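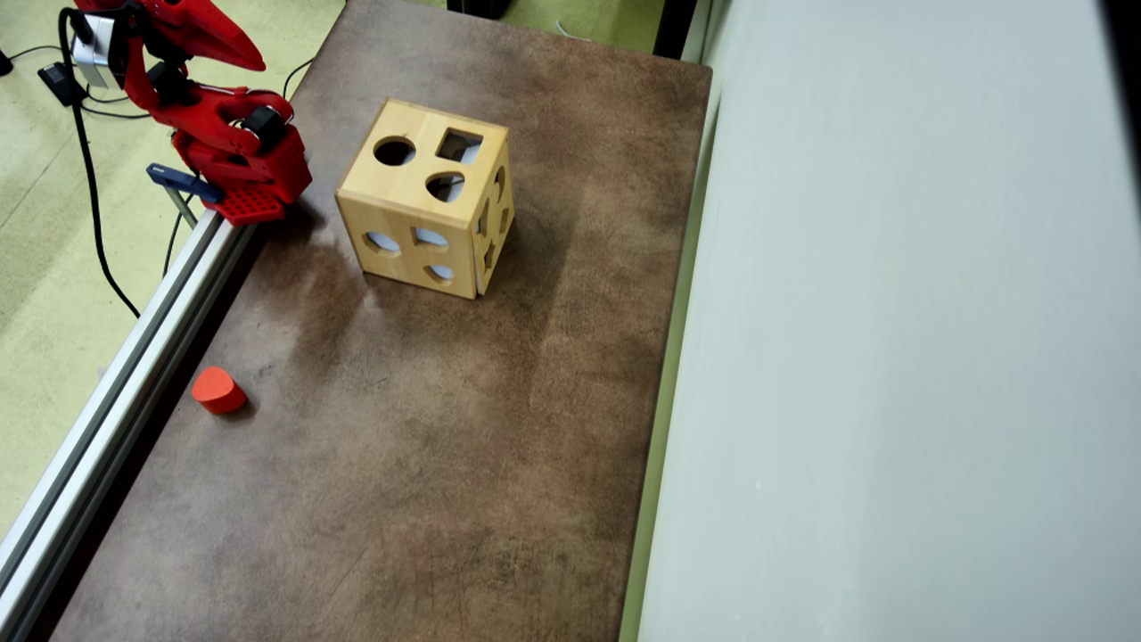

Delyth Jenkins

Home | Notebook | Benches | Parts list | Contact
Search this notebook Go
Print this page | E-mail this page

September, open day, entry started 8:40 a.m.

Red arm on the brown table, shape sorter cube as the task. Clindix people due mid-morning, school group after lunch, anyone off the street in between. Prothero bench is next door with the conveyor and they have the louder demo, so we get whoever drifts over.

Setup notes first. Arm base clamped to the aluminum rail with the blue clamp. Checked it by pushing sideways on the lower segment, no movement I could feel. Last month it crept along the rail during a long session and every pick landed short, and I spent an hour blaming the calibration. Put a pencil mark on the rail today so we can tell at a glance.

Cube goes toward the far end of the table, block goes down near the rail. The far position is harder on the shoulder joint but it keeps the small children's hands away from the gripper. Power cable runs over the floor on the rail side, visitors kept to the other side. Gray panel stays where it is.

9:15. Homing fine. Ran the Jedilard script from the start with no block, just the motion. One twitch at the wrist as it comes out of the home pose. Same twitch as in the summer. Leaving it.

9:30. First run with the orange-red block. Picked it up, carried it over, set it down on top of the cube beside the hole. Second run the same. Lowered the speed by a third and moved the drop point toward the rail a little at a time until it went in. Did not write down the first offset, should have. Final one is saved in the script as openday_b.

Clindix visit. They came early, while I still had the lid of the toolbox open on the floor. Mostly interested in cost and in how long a new person needs before they can teach it a pick. I said an afternoon for a simple one and longer for anything where the part can roll. They asked about running it unattended overnight. I said no, not this arm, the servos get warm and the plastic parts have some give in them. They seemed to expect that.

Ran it 11 times with them watching. It missed on 3. Two of the misses were the block turning in the fingers on the way up, and one was a straightforward bad grasp where it closed on air. They were more interested in the misses than in the good runs and wanted one repeated, which of course then worked.

Question from them that I could not answer: how many cycles on the gripper servo before it gets sloppy. Our log says about 2,000 on this one but the log was reset when Grerkevgate sent the replacement board, so it is probably more. Need to look through the old notebook.

Lunch. Switched the arm off at the supply. Wiped down the table, it still looks scuffed in the middle and I think that is just how it is now. The mottled surface is not great for the overhead detection either - the dusty part in the middle comes up as a blob if the threshold is low. Turned the threshold up and it left us alone for the afternoon.

1:30 p.m. School group. Let them put the block down wherever they liked within reach of the arm. This was much better than the fixed demo and we should do it this way from the start next time. It also showed up the weak spot right away: anything set down close against the rail, the fingers touch the aluminum before they get around the block. Told them that was out of bounds and they then put it there every time.

One boy asked why it doesn't just turn the cube around to get at an easier hole. Fair. One arm, a light grip, and the cube is wider than the fingers open. Could try a push with the side of the gripper. Would need something under the cube so it slides evenly. Putting it on the list.

Had to stop once, at 2:20, when the arm stalled halfway down. Overload flag on the elbow. Power off, counted to 30, power on, re-homed, carried on. Pencil mark on the rail still lined up.

Packed up at 4. Base left clamped on, arm parked low.

To do
- note the openday_b offsets in the calibration sheet, by hand
- find the old cycle count for the gripper servo
- ask Grerkevgate about the wrist twitch, send the log with it
- softer pads for the fingers, the block turns too easily
- try the cube push
- get 7 copies of the handout printed again, Prothero took ours

Print this page | E-mail this page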